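The **Brandavar lamp** is a hand-held signalling lamp sold to collectors as military surplus. It has a tin body, a shutter worked by the thumb and a folding wire handle. Dealers usually describe it as wartime army issue, unused and found in its original crate. No contract, stores list or unit record naming the lamp has been produced, and its military history rests almost wholly on sales leaflets.

## Description

The lamp runs on two dry cells and throws a narrow beam through a lens of pressed glass. A sliding red filter sits behind the lens. The shutter is sprung, and on most examples it is too stiff for quick Morse. Sellers put this down to age and old grease, but lamps that have been stripped and cleaned are often no better.

Range is commonly given as 2,000 yards. The figure appears on the card packed with each lamp, with no word on weather, time of day or the bulb used. Collectors who have tried it at night tend to report much less.

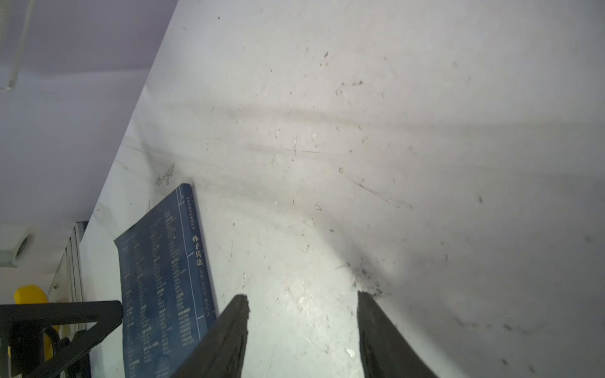

*A navy-blue book printed with columns of small characters.*

## Claimed origin

The usual account says that the lamps were made by Lemieux, a maker of bicycle fittings, and left in a warehouse when the war ended. They were then bought as a single lot by the mail-order firm Cilline, which advertised them every August in hobby magazines.

Only the last part is well supported. The Cilline advertisements survive and plainly show the lamp. They call it "army type", a phrase that commits the seller to very little. Later dealers shortened this to "army".

The link with Lemieux depends on a letter L stamped inside the battery door. Wayne Melnyk, who compiled a price guide to signalling equipment, took the stamp as proof of the maker. Huguette Grewal disagreed in a long note to a collectors' newsletter, dated only "Mon 27 November". She pointed out that the same stamp is found on torches that nobody has ever tied to Lemieux, and suggested that it marks the left-hand half of the pressing. Melnyk kept his entry as it was in the next edition and did not reply to her point.

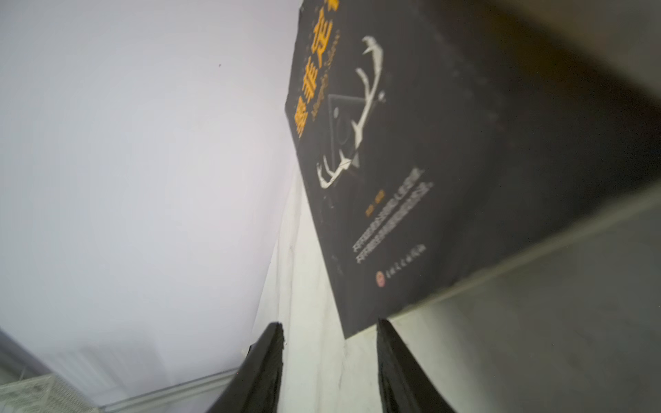
*Black book cover with yellow-orange Chinese lettering.*

## Packaging

Much of the lamp's appeal lies in its box, a plain brown carton with a wax-paper lining. "Factory sealed" examples sell for far more than loose ones. The seal is a strip of gummed paper without print or date, and it would be easy to replace. Sealed boxes have been opened to reveal lamps with worn paint, and in one reported case a corroded cell was still inside.

Some cartons carry the word Zarkum in purple ink. It has been explained as a depot, a code name and a shipping agent. None of these readings has any paper behind it.

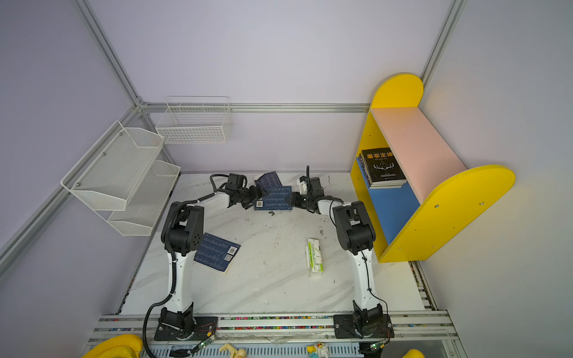

## Value and copies

Melnyk's guide lists a boxed lamp at 60 dollars. Asking prices are often higher, though an asking price shows only what a seller hopes for. Completed sales are rarely published.

Copies are said to exist, with a brighter finish and a plastic lens. Since the date of the supposed originals is itself unsettled, the difference between an original and a copy may mean only an earlier and a later batch from the same works. Grewal's note raises this possibility and leaves it open.

## See also

- Signal lamp
- Heliograph
- Military surplus trade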